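Ticket 384: Recipe import drops the last ingredient
Product: Millet recipe box, desktop version
Status: Solved
Opened: 10 September 2018

Hi all! First off, I love this program. I have almost 1000 recipes in it, most of them typed in from my grandmother's cards, and it has made Sunday-style dinners at our house a whole lot easier. So please read this as a bug report from a fan.

The problem: when I import a text file saved from the Uklow cookbook reader, every recipe loses its last ingredient. My plum cake came in without the plums. The title, the steps and the oven time are all fine.

What I tried first:
Closed and reopened the program. Same result.
Imported one recipe at a time. Same result.
Imported a file from Staltano. Works perfectly, every ingredient present!

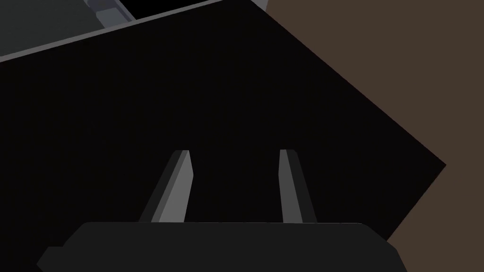

Attachment 1: large black surface, gripper at the bottom.

Reply from support

Thanks for the kind words, and for testing with a second source, that saved us a lot of time. Could you open the Uklow file in a plain text editor and look at the end of the ingredient list? We'd like to know if there is an empty line between the last ingredient and the word "Method".

Update from reporter

Good call! There is no empty line. The Staltano file has one and the Uklow file runs straight on. I added the line by hand to the plum cake, imported it again, and the plums are back. I did the same with a 30 recipe file and all of them came in whole. Adding lines to the rest by hand would eat up my evenings, though, so I'm hoping there's a faster way.
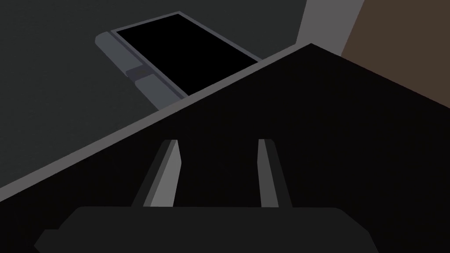

The importer reads ingredients until it meets an empty line, and when it runs into a heading instead, it throws away whatever it was holding. So your guess was right. The fix treats the heading as a closing mark too. Think of the two gray fingers in the second attachment, one on the left and one on the right: a list needs an edge on both sides, and we were only checking properly for one. The change is in the test build called Plostiseo, and you can get it from the downloads page now. Back up your recipe box before you install it.

Update from reporter

Installed, backed up, imported. The whole Uklow folder took 60 seconds and I've been scrolling through it with a big grin (the pickles have their dill again!). One tiny thing: fractions like 1/2 show up with a space after the slash. I can live with it, but should I open a new ticket?

Reply from support

Yes please, a new ticket for the fractions, with one short recipe attached. The import fix goes into the regular October release. Closing this one as solved.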